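# Desmontar sin romper

A las nueve de la mañana la nave de Sasorska huele a café y a metal. Hay una cola pequeña ante la puerta lateral, casi todos estudiantes de formación profesional, y una señora que trae bajo el brazo un ordenador de sobremesa por si alguien lo quiere. Se lo aceptan encantados. Es la jornada de puertas abiertas de abril y lo que se ha venido a ver está al fondo, tras una mampara transparente: una celda robotizada que aprende a desmontar ordenadores viejos.

La llaman Rerka. La desarrolla Sasorska con Meltel, que pone los equipos retirados, y el laboratorio Ó Ceallaigh, que se ocupa del control. Cormac Daly, responsable de la celda, lleva desde las siete preparando bancos y recibe al público con las mangas remangadas y unas ganas de contarlo todo que se contagian enseguida.

«Triturar es fácil», dice. «Lo difícil es llegar a la placa y sacarla entera, con el procesador en su sitio, para que alguien pueda probarla después».

Y vaya si es difícil. Un ordenador de oficina parece un objeto sencillo hasta que uno se pone a mirar las cajas que se amontonan en el almacén: 107 modelos distintos han pasado ya por el banco de pruebas, cada fabricante con su manera de colocar los tornillos, las pestañas y los refuerzos. El equipo guarda las maniobras de todos ellos – las buenas y las torpes – y con ese material va afinando los movimientos del brazo.

La parte que más me gustó fue la más lenta. Daly pide silencio, el brazo baja hacia la caja abierta y en la pantalla grande aparece lo que ve la cámara de la muñeca. De pronto estamos todos dentro del ordenador, a un palmo de los condensadores, y un chaval de la primera fila suelta un «¡hala!» que hace reír a media sala.
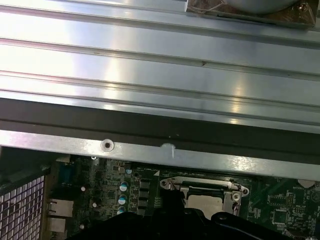
*La pinza negra sobre la placa base, junto al zócalo del procesador, vista desde la muñeca del robot.*

Desde ahí se entiende bien el problema. El metal devuelve la luz en franjas blancas, y lo que para nosotros es un simple brillo puede confundir a un sistema que busca bordes. La propia pinza, además, tapa parte de lo que tiene debajo. Daly explica que probaron a cambiar las lámparas, luego el ángulo de la cámara, luego otra vez las lámparas. Una prueba completa puede durar hasta 58 minutos, y él la sigue de pie, con los brazos cruzados, como quien ve un partido.

En el turno de preguntas, la señora del ordenador quiere saber si el suyo también pasará por la celda. Pasará, le prometen, y le apuntan el número de entrada en un papelito: el 1,485. Ella lo dobla, lo guarda en el monedero y se queda a ver otra pasada.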